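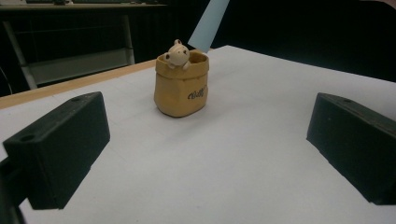 Lesezeit: 3 Minuten

Kleiner Übertopf in Sackform mit Tierfigur

Artikelnummer 181-21
Serie: Torley
Anbieter: Wultard Wohnen & Garten
Stand der Angaben: 12. Mai 2026

Der kleine Behälter aus der Serie Torley hat die Form eines Säckchens mit umgeschlagenem, gerolltem Rand. Über den Rand schaut eine cremefarbene Tierfigur mit runden Ohren und dunklen Punktaugen, die Pfoten liegen vorne auf. Der Sack selbst ist senfbraun mit unregelmäßigen, etwas dunkleren Ockertönen. Vorne rechts steht ein Schriftzug in schwarzer Schreibschrift.

Ob es sich bei der Figur um ein Schwein oder einen Bären handelt, wird im Laden oft gefragt. Der Hersteller führt sie in seiner Liste nur als "Tier, creme". Wir halten es ebenso und haben bei der Artikelbezeichnung auf eine Festlegung verzichtet.

Verwendung

Gedacht ist der Topf für eine einzelne kleine Pflanze, zum Beispiel eine Sukkulente, einen kleinen Kaktus oder einen Ableger, der noch keinen großen Topf braucht. Er lässt sich auch ohne Pflanze benutzen: für Stifte, Büroklammern, Wattestäbchen, Haargummis oder Schlüssel. Für Lebensmittel ist er nicht vorgesehen.

Die Figur nimmt einen Teil der Öffnung ein. Wer einen Kunststoff-Innentopf einsetzen möchte, sollte deshalb vorher messen. Runde Innentöpfe mit breitem Kragen passen meistens nicht. Besser geht es, die Pflanze ohne Topf in Substrat zu setzen oder einen weichen Anzuchttopf zu nehmen, der sich etwas zusammendrücken lässt. Lange Stifte kippen leicht nach hinten, kurze Bleistifte und Radiergummis sind unproblematisch.

Technische Angaben

Höhe mit Figur: 95 mm
Farbe Sack: senfbraun, ocker schattiert
Farbe Figur: creme
Abzugsloch: nein
Stellfläche: unten ausgestellt, Kante gerundet
Einsatzbereich: innen
Lieferumfang: 1 Stück, ohne Pflanze und ohne Dekoration

Die Farbverteilung fällt von Stück zu Stück verschieden aus. Die dunkleren Stellen können an der Falte des Randes stärker oder schwächer sein, auch der Schriftzug sitzt nicht immer auf den Millimeter gleich. Das ist kein Reklamationsgrund. Eine Auswahl nach Foto ist bei Versandbestellungen nicht möglich, im Laden in Cendville können Sie sich ein Stück aussuchen.

Bepflanzen

Der Topf hat kein Abzugsloch. Überschüssiges Wasser bleibt also unten stehen. Füllen Sie zuerst eine dünne Lage Blähton oder groben Bims ein, darauf kommt durchlässige Kakteenerde. Den oberen Rand des Substrats bitte ein Stück unterhalb des gerollten Randes halten, sonst läuft beim Gießen Erde über die Pfoten der Figur und setzt sich in den Vertiefungen fest.

Gegossen wird sparsam, am besten mit einer Spritzflasche oder einem Teelöffel. Bei Sukkulenten reicht im Sommer eine kleine Menge, sobald das Substrat durchgetrocknet ist. Im Winter noch weniger. Farne, Zyperngras und andere Pflanzen mit hohem Wasserbedarf sind für diese Topfgröße nicht geeignet.

Eigene Löcher bohren wir nicht und raten davon auch ab. Für dabei entstandene Sprünge übernehmen wir keinen Ersatz.

Aufstellen

Geeignet sind Schreibtisch, Fensterbank, Regal und Nachttisch. Auf empfindlichem Holz empfehlen wir einen Filzgleiter oder einen kleinen Untersetzer. Passende Filzpunkte führen wir unter der Nummer 181-3, sie liegen dem Topf nicht bei. Draußen sollte er nicht stehen, auch nicht auf dem überdachten Balkon, vor allem nicht bei Frost.

Reinigung

Mit einem weichen, feuchten Tuch abwischen. Für die Vertiefungen rund um Ohren und Pfoten nimmt man einen trockenen Pinsel. Keine Scheuermilch, keine Stahlwolle, nicht in die Spülmaschine. Über den Schriftzug bitte nicht stark reiben. Kalkränder im Inneren lösen sich mit etwas verdünnter Zitronensäure, danach gründlich ausspülen.

Versand und Verpackung

Der Topf wird einzeln in Seidenpapier gewickelt und in einer Faltschachtel verschickt. Die Ohren der Figur sind die empfindlichste Stelle. Beim Auspacken deshalb nicht an der Figur ziehen, sondern den Sack unten greifen und das Papier abrollen. Lieferzeit ab Lager in der Regel 3 Werktage. Abholung im Laden ist nach Bestellbestätigung möglich.

Sollte ein Stück beschädigt ankommen, bewahren Sie bitte Schachtel und Papier auf und schicken Sie uns ein Foto von beidem. Wir tauschen den Artikel dann aus. Rückgabe unbenutzter Ware innerhalb von 21 Tagen. Bereits bepflanzte Töpfe nehmen wir nicht zurück.

Verfügbarkeit

Der Artikel ist derzeit am Lager. Die nächste Lieferung aus dem Werk Alcaraz ist für Dezember eingeplant. Mengen ab einem vollen Karton bitte vorab anfragen, ein Karton enthält 21 Stück. Gemischte Kartons mit anderen Artikeln der Serie Torley sind nicht möglich.

Zubehör und ähnliche Artikel

Filzpunkte, selbstklebend, 181-3
Kakteenerde, kleiner Beutel
Blähton, feine Körnung
Spritzflasche mit gebogener Tülle
Untersetzer Torley, rund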